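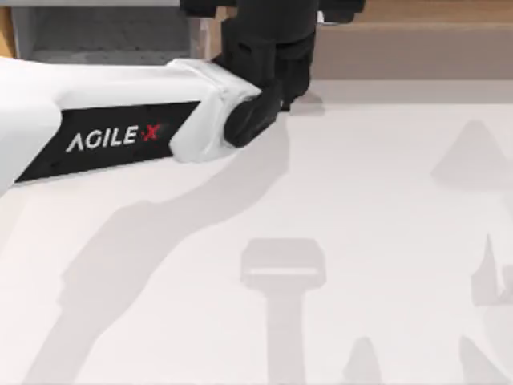
Adevcombe Packing Automation
Progress report to the Gornano Fund, second period
Prepared by Nuno Gouveia, shift operations

Where we are

The proposal promised one arm working a full shift at the sorting table by the end of this period. We don't have that. We have an arm that has been run many times in simulation and for 24 supervised hours on the floor, all on the small parts line. The simulation hours look good. The floor hours look less good, and I would ask the Fund to judge us on the floor hours.

Kam-wah Chuang's team built the simulated table first so that they could try out grasps without stopping the line. I had doubts about this and still have some. In simulation the table is clean, the light never changes, and no one leaves a roll of tape where the tray should go. Kam-wah's answer is that a bad grasp caught there costs us nothing, and he has a point. Two approach paths were thrown out that way before they reached the building. What it can't tell us is how the thing behaves at 4 p.m. when the sun comes through the dock door and hits the white tabletop. We now have a blind on that door, paid for out of the maintenance budget, which the proposal did not mention.

Floor results

During the supervised hours the arm was given 1,000 parts to sort. A person had to step in on 188 of them. Most of those were parts lying against the tray wall, where the fingers could not get a hold. The rest were a mix of double picks and stops that the software logged only as "timeout," so I can't say what happened.

The target for this period was to step in on no more than one part in twenty. We missed it by a wide margin. Lui, our integrator, has proposed a shallower tray with sloped sides. It may help. I'd point out that our packers would also be quicker with a shallower tray, and if we change the tray we should time them again before claiming any gain for the arm.

What it changes for staff

The proposal said that packers would be "freed for higher-value work." I went looking for that work and found very little so far. Pui-shan Huang and Murali Thevar, who shared the small parts table before the trial, now take turns standing by the arm. Pui-shan described it as waiting for something to go wrong. She used to sort and talk; now she watches and clears stops, and says she is more tired at the end of it. Murali likes it better. His wrist had been bothering him and he has asked to stay on the arm whatever is decided.

Two people out of a crew is a small group to draw lessons from, but it already tells me that the job we made is a different job, and we have not written it down, graded it or set a pay rate for it. Po-yen Yeh in personnel has a draft. It puts arm minding on the same grade as packing, with a training allowance for the first month. The crew talked it over on Wednesday and did not accept it. Their view is that whoever clears the stops should be paid as a machine operator. I think they are right, and the savings in the proposal did not allow for that.

No one has lost hours. The proposal promised this for the length of the trial only, and people have noticed the wording. I would like the Fund's permission to share the full text with them.

Money

Spending is on plan apart from about 3,000 dollars for guarding and floor marking that the Presus safety review required. We have moved this from the travel line.

Next period

Trial the sloped tray, with both the arm and the packers timed on it.
Get a reason code for every stop. Lui has agreed to this.
Settle the grade for arm minding before adding hours.
Hold off on the second arm. The order form is ready and I have not signed it.

The Fund asked whether we still expect payback in the time given in the proposal. I don't. I will send a new estimate in November, with the operator pay rate in it.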